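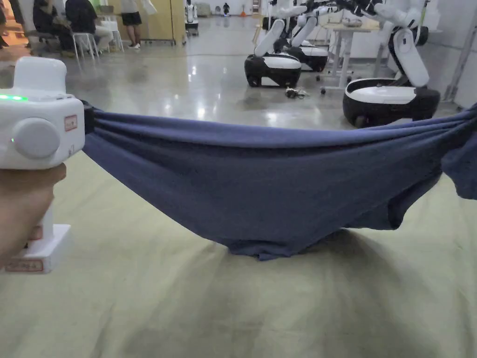 Zalholm opened its dining room in February on the upper level of the Dresider hotel, above the old ferry landing. I visited in April 2025 on a press evening that combined a kitchen tour with the full dinner menu. The room seats 60 inside and 53 on the terrace. The terrace was closed for wind, so the notes below cover the interior only.

The building is a former customs shed with a steel roof. The architects kept the roof trusses and hung felt panels between them. Noise was moderate at full occupancy - normal speech carried across a table for four without effort. Lighting is low and warm, and the menu type is too small for it.

The tour started at the receiving dock and followed the route of the fish: scale, ice room, cutting bench, line. The main grill burns oak and is split into three zones with separate grates. Each grate is raised and lowered by a hand wheel. The dry-aging cabinet for fish runs at a steady low temperature, and whole turbot hang in it for up to six days.
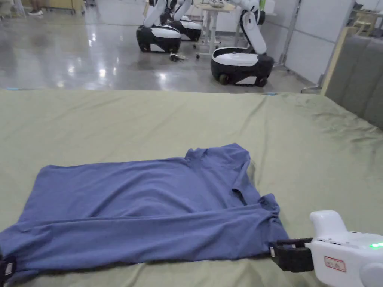 Solange Nguyen questioned the aging at this point, saying that six days did nothing for turbot that three would not do, and that the skin suffered for it. The kitchen's answer was that the skin is dried on purpose so that it blisters evenly on the high grate. On the plate, the skin was crisp at the center and slightly leathery near the fins. The flesh was firm and well seasoned.

Other dishes, in order served: raw scallop with green apple (too cold), leek in brown butter (the best course), grilled turbot, and a buckwheat tart. The bread comes from Ciobanu, a bakery two streets inland, and arrives with cultured butter. Portions are small through the first two courses and large after that.

The wine list runs to 366 bottles and leans toward whites. By-the-glass pours are kept in a Vosteo cabinet behind the bar. The set menu is $65 before drinks, service included.

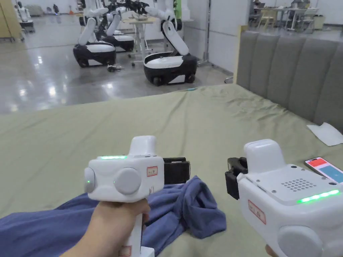

We went the week after you and the terrace was open, one reader wrote in, but the heaters only reach the tables along the wall, so ask for one of those. The reader was served the same menu with the scallop replaced by cured trout.

Zalholm serves dinner Wednesday through Sunday. The elevator from the hotel lobby stops at the dining level, and the outside stairs close at dusk.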